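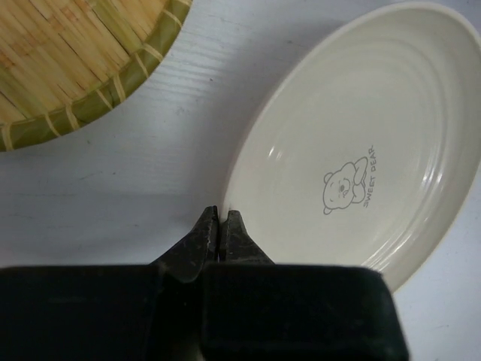 How many hand-guided demos does one tabletop task need before the policy is worth training?

For us, 77 clean ones per task got a policy that was worth watching, and everything past that went into covering starting positions we had neglected. Quality of the demos mattered a lot more than I expected. A hesitant demo teaches hesitation!

**November 4, 2023, Skerance bench, teleop day**

Long day on the leader arm with Dace and I'm still buzzing. The total is now 1,553 episodes across all tasks, and 268 of those belong to the plate set. Writing this down before I forget which tricks were mine and which were Dace's (mostly Dace's).

Props were the bamboo tray and the big oval cream plate with the bear drawing on its base. I love this plate for training. It's glossy, so the wrist view gets bright glints that move every time the arm does, and the pale glaze on a white table makes the lip a real challenge to pick out. The tray is the easy one by comparison, with that dark olive rim and the light lashings. If the policy learns to find the plate edge it will have earned it.

What we were teaching: come in over the table with the fingers nearly shut, stop at the near edge of the plate, open, straddle the lip, close, then slide the plate a short way and let go. No lifting yet. Arūnas wants lifting by the end of the month and I think we can do it, but the slide has to be boring first.

Notes on the approach:

- Coming in fully open was my habit from the Lestlow cups. Dace got me to arrive nearly closed and open late, and my aim improved right away (I can judge one narrow slit against the lip so much better than two fingers far apart).
- Stop for one breath before closing, then close in a single squeeze. Half-squeezes show up in the gripper trace as little stairs and the policy copies them faithfully.
- Keep the wrist speed even on the way down. I rush the last bit when I've done twenty in a row. Swap operators before that happens.
- Bad start? Finish the motion anyway, tag it "recover," keep it out of the clean set. We'll want those later.

Kinesthetic vs. remote: did the first part of the morning pushing the arm around by hand in gravity comp, and it's such a nice way to feel the contact! You know immediately when a fingertip touches the lip. But my forearm kept getting into the overhead view, and the motions came out curvy in a way that the leader arm ones don't. So, remote for the training data, hands-on for working out a new grasp. Dace disagrees a little, she thinks a small hands-on set mixed in helps with contact. Worth trying on a copy of the plate set before we argue any more.

Lag: the leader arm felt sticky after lunch. Restarted the Prorlow bridge and it cleared up. If it comes back, check the log before restarting, I didn't, sorry.

Fingers are getting scuffed. The pale scratches are easy to see in the wrist view now. Grip is fine as far as I can tell, but if we change them we should change both at once and note the episode number, otherwise we'll be puzzling over a jump in the loss curve like we did in April.

To do:

1. Rotate the plate for the next batch. The bear is sideways to the wrist camera in too many starts and I don't want the policy steering by the bear.
2. Try the tray closer in, so there are two rims competing.
3. Ask Grīnberga for the second foot pedal. Dace and I keep fighting over the one.
4. Retrain overnight with the "recover" episodes left out, same seed as last time.

Arūnas, if you read this first: the config is in the shared folder, please don't touch the gripper offset, it finally feels right.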